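Latton Small Fixings list
Subject: Re: Sorting the Sercombe drawers
From: Hamish Dunstan
To: the list
Sent: 28 October 2019

Chi-keung Wan wrote:

> I have finally got the second of the two Sercombe chests home and up the stairs, and I now have the same trouble I had with the first. Whoever filled it did so by handfuls. There are tacks in with press studs, cup washers in with what look like clock parts, and one drawer that is mostly sweepings from a bench. I did the first chest on the dining table with a tea tray and it took me the whole of August. I lost things off the edge of the tray, I put things back in the wrong drawer, and twice I tipped a sorted pile into an unsorted one.
>
> Three questions for anyone who has done this properly.
>
> 1. What do you sort on? The tray has a pattern on it and small things vanish against the flowers.
>
> 2. Do you clean first and sort afterwards, or the other way about?
>
> 3. What do you do with the odd ones, where you can't tell from the top whether you are looking at a whole thing or only the head of something longer?
>
> I would also like to know if the drawers themselves are worth keeping. Two have bottoms that have dropped out of their grooves.
>
> Chi-keung

Chi-keung,

I did lot 317 from the Latton saleroom last winter, which was a single chest but a full one, so I can answer most of this. Others should correct me where they do it differently.

On your first question, use something plain white and much bigger than you think you need. I use an old bed sheet for the rough sort and a large piece of card for the finer work. The sheet goes over the whole table and hangs down on my side, and I pin or clip that side to my apron so that anything rolling towards me ends up in the fold. It catches a surprising amount. The sheet should be ironed first. I didn't bother the first time and the small tacks sat in the creases and I swept them up with the dust.

White is better than any colour I have tried. Brass, copper and steel all show up on it, and so does rust, which tells you which drawer you've just been in. The one thing it's poor for is anything bright and nickelled, which can go pale under a lamp and be missed. For those I have a square of dark green felt from an old card table. Felt is bad for tacks and pins because the points catch in it, so keep it for washers and studs.

Have the lamp low and to one side. With the light straight overhead a flat disc and a domed head look much the same, and with the light coming across the table the domed one throws a shadow. If you only change one thing from how you did the first chest, I would change that.

On the second question, sort first. Take out the loose dirt by rolling each drawerful about in a kitchen sieve over newspaper, and look through what falls out before you throw it away. Then do the rough sort. Leave washing or polishing until you know what you have got. I put a mixed lot through soapy water once and the iron bits marked the brass bits overnight while they were drying together in a bowl. It came off, but it was another evening's work. Anything with paint, lacquer or paper on it should stay out of water altogether.

The rough sort goes by metal and nothing else. A magnet wrapped in a bit of cotton takes the iron and steel out, and you pull the cotton off to drop them. Mind that plated steel will jump to the magnet too, so the steel pile will have some coppery things in it that are only coppery on the outside. I keep those by themselves. After that I go by shape, flat things, things with a shank, things with a hole through, and then the bench rubbish. Size comes last. If you go by size too early you end up with every tray holding a bit of everything, and I suspect that's how your chest got the way it is.

Do one drawer at a time and close the rest. I know that sounds slow. I had all of mine out at once and it was two days before I could lay the table for a meal, and I never did work out which labels belonged to which drawers.

On the third question, the odd ones, I don't have a good answer. The trouble is with small round pieces seen face on. A disc, a rivet head, the head of a decorative pin and a short upholstery nail with its point snapped off can all look like the same thing until you turn them over. I use blunt tweezers and tip each one on its side on the card. If there is a stump on the back, or a mark where one was, it goes with the heads. If it's clean both sides it goes with the discs. If I can't tell after that, it goes in a tin marked "ask", and every so often I bring the tin along on a meeting night. Mrs Prado has cleared more of that tin than I have. She was in soft furnishings for most of her working life and knows upholstery nails by the feel of them.

Don't go by colour for the odd ones. Copper that has been handled goes pinkish, brass with the zinc gone out of it goes pinkish, and a worn plated face can show both colours at once with a brighter edge where it has rubbed. Under a warm bulb it's hopeless. I take the doubtful ones to the window in the morning.

As for the drawers, keep them all, including the two with dropped bottoms. The bottoms in mine were thin and had shrunk, and all that had happened was that the front edge had come out of its groove. I slid them forward and put a small block behind with a dab of glue to stop them creeping back. If yours have split you can run a strip of linen tape along the underside. The drawers in mine are 210 mm front to back on the inside, and if yours are the same I have some spare dividers I cut too many of. They're thin ply, nothing special, but they stop the tacks travelling when the drawer is shut in a hurry. Let me know and I'll bring them.

I would leave the old labels on, even the wrong ones. Mine had paper labels written over at least twice and I found it useful later to know what someone had thought was in there. I put the new label inside on the back of the drawer front, in pencil. I number the drawers as well, and keep the list in an exercise book on top of the chest. Whether you count the contents is up to you. I counted one drawer of cup washers, 1,399 of them, because a man wanted to buy the lot and asked. He then took 200 and I have the rest if anybody is short.

A few other bits and pieces.

Saucers are better than jam jars while you are sorting. You can see into a saucer without picking it up, and you can't reach to the bottom of a jar with tweezers. Put the jars away until you know what is staying.

Stop when your eyes get tired. All of my worst mistakes were made after supper.

If you have a cat, shut it out.

For anything long and thin, such as loose pins or offcuts of wire, I lay them in the fold of a strip of card and put the strip in the drawer whole. They tangle otherwise.

The Welik trays that came up on this list before are all right for the finished stuff, but the compartments have square corners and the very small discs go down flat into them and won't come up again without turning the whole tray over. A round-bottomed bun tin does the job better and most people have one. Paper cake cases in the bun tin are better still, as you can lift each lot out and tip it straight into its drawer.

I have not dealt with your clock parts. I had a few in mine and passed them on without trying to sort them, and I'd suggest you do the same before anything gets bent. Keep them dry and together, and don't let the magnet near them.

If anyone has a better way with the face-on question I would like to hear it. I have put one small round piece at the bottom of this message. I can't say from the picture if it is a disc or the head of a pin, so suggestions to the list please, and I'll add them to the exercise book.

I can lend you the sieve.

Hamish

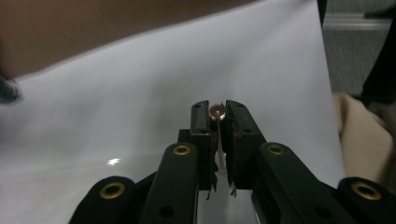
Small round metal piece, coppery face, white behind. Disc or pin head?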